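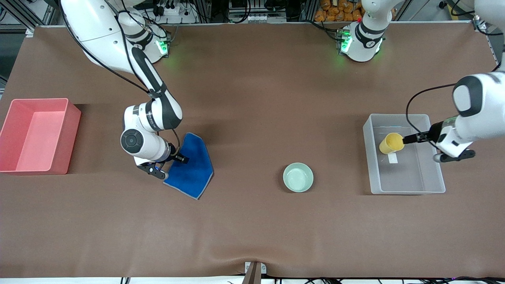 4 min read

Workshop tips: house rules for a two-armed tidying bench

I get more mail about the bench arms than I do about drill bits these days, so I've finally typed up the rules I work by. They started as a scrap of paper taped to the shed door in Drundbridge and grew from there. None of this replaces the manual or your local safety rules (please read both, even the boring bit about guarding), but it's the stuff I wish I'd had written down in my first January with two arms and a pile of dishes.

Before you switch on

Clear the table of everything that isn't part of the job. Coffee mugs, tape measures, your phone. If I'm doing towels, cups and bowls, then towels, cups and bowls are all that goes on the work surface, plus the bins they're headed for.

Walk right around the bench once. I look at the clamps, then the cables, then the floor. Cables that run down the outside of an arm need enough slack to follow the elbow through its full swing, but a big floppy loop will catch on the rim of a bin sooner or later. Move each arm slowly to its furthest reach and watch the loop the whole way.

Mount your power strip up on the back rail, off the floor and off the table. Mine lived under the bench for two years and I kicked it out of the wall more times than I'll admit in print!

Know what your lights mean. Green on the base is "ready and running" on some arms and "safe to approach" on others, and those are very different things to be wrong about. Look it up, write it on masking tape, stick it where you stand.

Setting out the bins

Put a bin beside the arm that's going to fill it. Sounds obvious, I know, but I spent a whole Monday wondering why everything was so slow and it was because the arms kept reaching across each other. Left-side bin for one arm, right-side bin for the other, and a strip of open table in the middle where things can wait their turn.

Use different colours if you can. A pink tub and a clear one are easy to tell apart from across the shed, and you can call out "pink" without anybody having to think about whose left you mean.

Clear plastic is lovely for seeing what's inside, but shiny walls can confuse a camera. If yours keeps misjudging the edge, run a bit of matte tape around the rim. And turn down the overhead light before you start fiddling with settings (I did it the other way round, and lost an afternoon).

Give breakables room. A ceramic bowl gets clear space on every side on my bench, and it goes last, after the soft things and the cups. I leave at least 224 mm between it and anything else, which happens to be the length of the offcut I measure with.

Gripping

Towels: pinch a corner. Grab the middle and you get a lump that drags over everything on its way past. A contrasting edge helps you find the corner by eye, too.

Cups: hold them by the side and come in high over the bin, well above the rim. Lower, pause, then open the fingers. No dropping, even with plastic ones. It's a bad habit and you'll forget to change it when the good china comes out.

Set your grip force for the softest thing on the table first and work up. I keep a little notebook of what worked, and I'm up to entry 273, so yes, I am that person.

People and moving arms

Hands stay off the table while the arms are live. If something falls over, stop the arms, wait until they're still, then reach in. I don't care how quick you are.

The stop button goes where you can slap it without leaning over the work. Test it at the start of every session.

One person is in charge of the start button. At the Costello open shed days we have the starter say "moving" out loud, every single time, and wait for an answer. It feels silly for around ten minutes and then it's second nature.

No dangly sleeves, lanyards or loose long hair near the bench. Snacks stay behind the frame, off the work surface, and you eat them when the arms are parked.

Packing up

Park both arms, power off, then wipe down. If you've got a covering on the table, smooth the wrinkles out from the centre, paying special attention to the front edge near the clamps where it likes to pucker. A ridge there can tip a bowl.

I use the Netar checklist cards for the end-of-day stuff, and the Cotier cable ties (the reusable ones) for anything trailing on the floor underneath. Check the floor bundle last, and coil up whatever has crept out to where your feet go.

Next month: getting old glue off bench clamps without wrecking the pads.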